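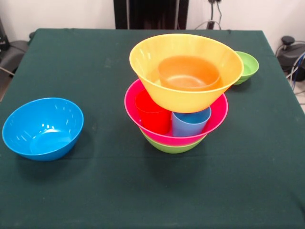 Figure 1. Test table with the plastic bowls and cups, stacked, and the blue bowl set apart on the left.

Group project report: setting up and looking after the Lomholm tableware cell

1. What we were asked to do

The cell was handed to us in May with a two-page setup sheet, written by the group before us. The sheet said the cell was "ready for use". Our task was to check whether that was true, keep the cell running for the rest of the term, and write down what the upkeep costs in time. We were not asked to improve the stacking program and we did not touch it.

2. The table

The old sheet spends one line on the table: "cover with cloth". We think it deserves more. The dark green cloth keeps down glare from the overhead lights, and it stops the cups sliding when they are put down slightly off. It also creases, and it collects lint. The Vachon camera software is supposed to ignore marks this small. We have our doubts. On two mornings it reported an extra object on bare cloth, and after we went over the table with a lint roller the report went away. Two mornings prove very little, but rolling the cloth is now on the start-up list.

The cloth must be pulled flat from the back edge, by the wall. If you pull from the front, the whole thing creeps towards you and the table height check fails at the corners.

3. Calibration

The Godard manual gives an interval of 2000 cycles between calibrations. We could not find out where this number comes from. In our hands the position error was already outside the limit after 400 cycles, every time we measured it. The previous group may have had a better mount, or they may not have measured. We calibrate every 400 now and it takes 40 minutes, most of it waiting for the controller to restart.

4. Choice of pieces

Colour is easy for the software as long as the piece is solid. The yellow bowl is translucent, and in Figure 1 the orange cup inside it shows through the side. A mask drawn on colour alone can split a bowl like this into two objects. The sheet calls the set "well suited to vision work". We would say the blue bowl is well suited and the yellow one is a nuisance. We kept it in the set anyway, as taking out the hard piece would have made our results look better than they are.

A bowl balanced on two cups is also a poor thing to judge a grip by. It can come to rest at a tilt and still be logged as placed. The log only checks that the gripper has let go.

5. Cables and power

The cables behind the table are still in a tangle. We labelled both ends of the ones we had to unplug and left the others alone. Zudberg supply a cable tray for this cell, but it costs more than our whole budget and we are not convinced it would cure anything. The one fault we traced to wiring was a loose plug, and a strap fixed it.

6. Start-up list as we leave it

Roll the cloth, then pull it flat from the back.
Push every plug home before switching on.
Read the cycle count and calibrate if it has reached 400.
Run the height check at all four corners.
Place the blue bowl by itself and confirm that the software finds one object.

7. What we did not settle

We never found out if the drift comes from the mount or from the arm warming up. Our only long run was on a Sunday with the heating off – hardly a fair test. The next group should repeat it on a working day before they believe any interval, ours included.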